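Girar > Galleries > Denim and belts

Belts on Denim

2023-11-16

Girar sells and lends secondhand clothing from a storefront and a back workroom. The full inventory stands at 3,437 pieces, and denim is the largest part of it. This gallery covers one small corner of the work: putting a belt back on a pair of pants or shorts before it goes out to the rail.

We sell most of our belts separately, but a set of 48 stays with particular garments. They are listed together, tagged together and priced together. The belt goes through the loops at the table and stays there until the customer takes it out.

Loops and weave

Belt loops take more wear than people expect. The usual weak point is the bar tack, the dense bit of stitching that holds each end of the loop to the waistband. When one end lets go, the belt pulls on the other end and a small tear starts in the denim underneath. We check the loops by hand before threading and send anything doubtful to the mending pile.

A braided belt is harder to pull through than a smooth one. The strands make ridges and the ridges catch on the inside of the loop, especially on stiff denim. The method we use is to feed the tip a short way, pull it clear on the other side, and then take up the slack. Pushing from behind only bunches the strap. Some fuzz along the edges of a braid is normal and we do not mark a belt down for it. Broken strands are a different matter, and those belts go into the discount box.

The close view has gold-yellow topstitching along the loop, a faded blue twill, and two lengths of brown braid crossing in a V.

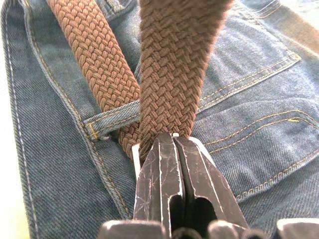

Flat on the table

All threading is done with the garment lying flat. On a hanger the waistband sags and the belt ends up twisted somewhere at the back, where it is easy to miss. Flat, the whole front of the waistband can be checked at once.

The work surface is plain cardboard laid over the tabletop. It keeps buckles from scratching the table and it can be replaced when it gets dirty. Pale board also makes it easier to find a dropped tag pin. We tried a felt cover from Vesico in May and went back to cardboard within the month — the felt collected lint from every dark pair and passed it on to every light one.

The waistband goes toward the near edge of the table with the legs pointing away. The front button is closed first if there is one. The buckle should end up near the center front, and the tail of the strap goes through the next loop if it will reach. A long tail is left lying over the denim until the end and tucked in when the garment is folded.

Buckles are wiped with a dry cloth. Plaketti, who repair our hardware, ask us not to use metal polish on plated pieces, so a dull buckle stays dull. If the prong is loose or the frame is bent, the belt comes off again and goes to them in a labeled envelope. A repair usually takes 6 working days.

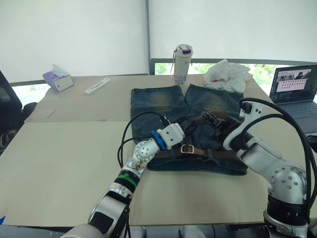

Faded denim laid flat, with a brown belt and a rectangular silver buckle at the waistband.

Tagging and storage

Once the belt is on, the pair gets one tag for both items. The tag hangs from a side loop and not from the buckle, where it would rub. It gives the garment size, the belt length and the shelf number.

Belted pairs are folded once down the middle with the buckle on the outside, then laid in the shallow drawers of the Ziółkowski cabinet. Each drawer holds around 40 pairs of shorts, or a good deal less if the pairs are full length. We do not stack anything on top of a large buckle. It leaves a mark in the denim that takes a wash to get out.

Shorts come out of the drawers in spring and go to the front rail. Jeans stay out all year. If you would like to see a belt without the garment it is listed with, ask at the counter and we will check whether the set can be split.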